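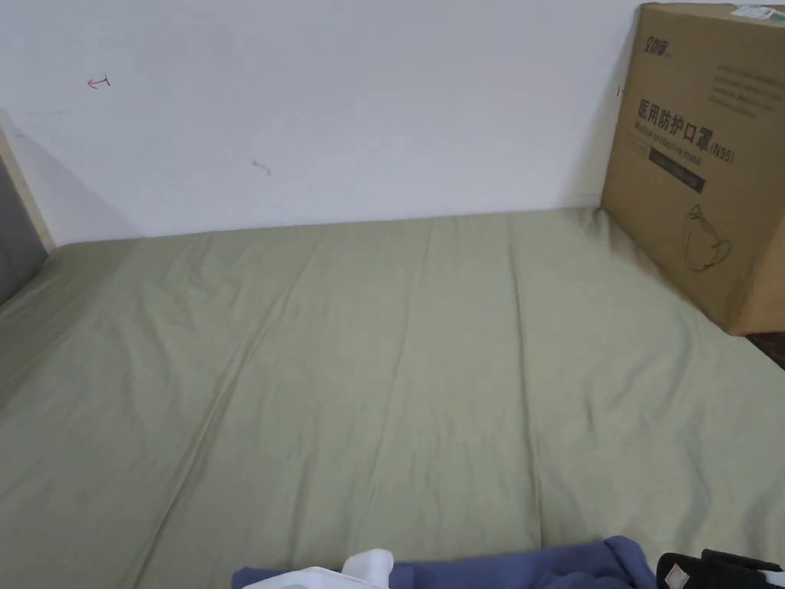

What is a fitted room rate, and why do small hotels quote it separately from the full rate?

A fitted room rate is the price of the room alone, with the bed made up and the basic services running, and with meals, parking and local taxes left out. Small hotels quote it separately so that the owner can see what one occupied night brings in before the extras are added.

Unit 2: Costing a night's stay

In this course a cost is fixed if it stays the same whether the room is sold or empty. Rent, insurance and the front desk salary are fixed. A cost is variable if it comes only with a guest – laundry, soap, breakfast, card fees.

The Hatwood guesthouse has 18 rooms. In October it sold 900 extras, mostly breakfasts and parking, and the owner first counted these as room income. That made the rooms look more profitable than they were. Keep the two apart in your worksheets.

Laundry is the variable cost students most often get wrong. Hatwood sends its linen to Burkent, which charges by the piece and adds a pickup fee. The pickup fee is the same for a full load or a half load, so treat it as fixed for the week. The Rezende case in the reader handles this differently and washes on site. Read both before class.

Occupancy is rooms sold divided by rooms available. Rooms closed for repair are taken out of the second number if they are closed for the whole month, and left in otherwise. Gemenex, the booking software used in the lab, leaves them in every time, so correct its report by hand.

Worksheet B uses 1,183 as the total linen pieces for the period. Work out the cost per occupied room and show each step. Hand in on 07/05/2025, on paper, with your section number at the top.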